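**Wonirdale Community Canteen — progress report to Marstead, second period**
June 2023

This report covers the dining room and the serving equipment, as the grant terms ask. I have tried to keep separate what was bought, what was delivered and what has made any difference to the people eating here. The first two are easy to report. I am less sure of the third than the application was.

## Money and deliveries

The tables came from Ersoy in two lots, the second one late. Eight were ordered and eight are now on the floor. The bowls came from Wedik, 42 in all, and every one was checked in. Invoices for both are in the attached folder, along with the delivery note for the second lot, which has the wrong street number on it. Ersoy has been told and a corrected copy is supposed to be on its way.

We have not touched the line for floor repairs. I would still like to hold it until the furniture has been through a full winter, when people come in with grit on their boots and we can see what the tiles need. If Marstead wants that money spent inside the current period, please say so soon. I would push back a little, but I would rather have the argument now than in the closing report.

## The dining room

The application said the new tables would "change the feel of the room." Some regulars say they like them. Others liked the old ones, which were longer and let bigger families sit together. With the new tables, a large group has to push two together, and the center bases get in the way of people's feet when they do. I raised this before the order was placed and I raise it again here, as it is now the complaint I hear most.

The marble pattern on the tops is a matter of taste. In practical terms it hides crumbs, and that cuts both ways. Our wipe-down at the end of lunch looked fine from the door in April, and then I ran a hand over the tops and found grease on several of them. We now go over each table twice, once with soap and once with plain water. It adds five minutes to closing. The red edging needs a separate pass with a soft brush where it meets the top.

I can't yet say how the tables will wear. Ersoy's sales sheet promises a good deal, but it is a sales sheet. I will report on chips and stains after we have had them longer.

## Bowls

The switch to stainless steel was meant to end breakage, and on that narrow point it has worked. We have thrown none away. Whether it has saved money is another question. The old china cost little to replace, and the budget in the application assumed a breakage rate that I have never been able to match to our own records. I have asked for the worksheet behind that figure and have not received it.

The good news is storage. The bowls nest, so they take up far less of the cabinet than the china did, and one person can bring a stack out to a table before service without a cart.
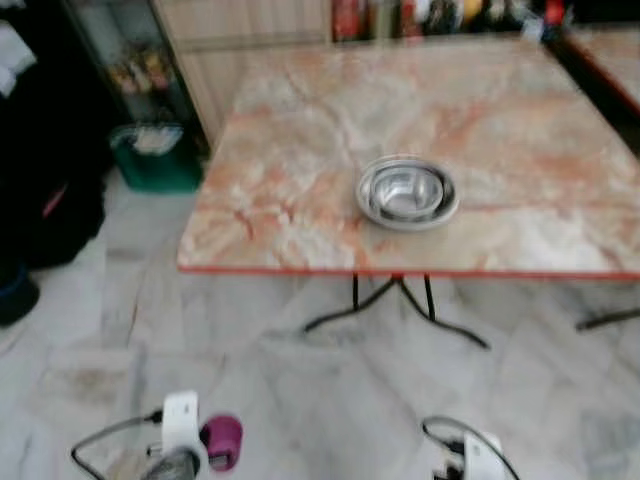

The bad news is that they stick. When they are put away damp, the inner ones hold on to the outer ones and have to be worked apart by hand, usually with a line of people waiting. We now let them air-dry on the rack before nesting. That slows the end of the shift, and the rack we have is too small for the full set, so it is done in two rounds. They also get hot. Several older diners have asked for a plate to carry soup on, and we had not planned for plates.

## Targets

The agreed targets were shorter setup, shorter cleanup and more people served at lunch. Setup is quicker, mostly thanks to the stacking. Cleanup is slower for the reasons given above. On numbers served I would ask Marstead to be careful. Lunch has been busier this period, but the bus stop was moved closer to our door in April, and I have no way of telling one cause from the other. I would not put the increase in a press release.

## Next period

Five things are planned:

- a larger drying rack, quoted but not ordered
- plates to go under the hot bowls
- felt or rubber for the table feet, if Ersoy will confirm what fits
- a trial layout with the tables paired along one wall for families
- a short count of diners by arrival time, so that the next report has something firmer in it than my impressions

The rack and the plates can come out of what is left in the equipment line. The rest costs little or nothing. I am not asking for more money this time, and I would want to see the diner count before anyone talks about a second order of tables.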